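The Amnesty

The sign went up on April 6, 2003, taped to the door of the second-floor office at Hesine, and it said AMNESTY in capital letters. Underneath, in smaller type, Shiuli Weerasinghe had written that any cable, charger or small device returned to the desk by the window before five o'clock would be accepted without questions. After five there would be questions.

Hammad Paracha read it twice with his coat on. He had in his left pocket a charger that belonged to the company, and in his right pocket one that belonged, as far as he could work out, to Todor Stojanović. He'd had the second one so long he thought of it as a family piece.

"What happens at five?" he asked.

"Raphaël comes," said Shiuli, without looking up.

Raphaël Vasseur was from the Jumgate building across the canal. He had been sent to find out where 400 chargers had gone in a company of 54 people. He had already done the third floor, and the third floor was now very quiet and borrowed pens in writing.

Shiuli had made her preparations. She had kept the divider out of a carton of Bañez vinegar, the good corrugated kind, and decided that each slot would hold one thing and one thing only. She had explained the system at the morning meeting. Phones went in upright. Cables were to be coiled, and a coil was a circle, Adeel, it was not a fist. Snacks were not devices and would not be processed.

By two o'clock there were snacks on the desk.
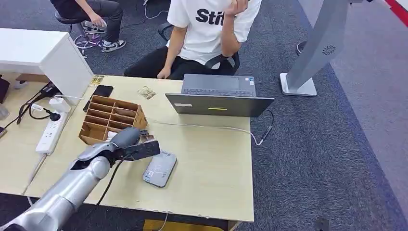

Adeel Khattak said that in his opinion a slot was a kind of prison, and that a cable left lying flat was at least at peace. He had come over to return a thing he couldn't name. It had one end that went into a wall and another end that went into nothing made by man, and he set it down with great tenderness and stayed to watch what became of it.

"Which slot?" he said.

"It doesn't have a slot."

"You said everything had a slot."

Shiuli picked it up, turned it over, and tried it in three different places. It was too wide for all of them. She put it in the drawer of the white cabinet, where she put everything that made her doubt herself, and wrote it down in the ledger as Miscellaneous, 1.

People came and went all afternoon. Some of them walked in backward, whistling. A woman from Accounts returned a phone nobody had reported missing and then asked for it back, as it was hers and she had only been caught up in the spirit of the thing. Somebody left a power supply from Fukier, a firm that had made two products in its life, neither of them a power supply. Hammad passed the desk four times. On the fourth he let the company's charger slide out of his sleeve like a man feeding a duck.

"And the other one," said Shiuli.

"What other one?"

"The pocket you keep patting."

He looked at Todor, who was eating an apple by the radiator and taking a mild interest. Hammad drew the thing out. It was gray, and there was a tooth mark in the plug that he had always assumed was his own.

"That isn't mine," said Todor. "I took that from Raphaël."

The apple stopped. All of them looked at the clock, which said ten to five, and then at the drawer of the white cabinet, which Adeel was already holding open. Shiuli uncapped her pen. She had never falsified a ledger in 15 years of keeping one. She looked at the charger, and at the tooth mark, and at the stairs, where someone with hard shoes was coming up slowly and stopping to read the sign.

Miscellaneous, 2, she wrote, and shut the drawer with her knee.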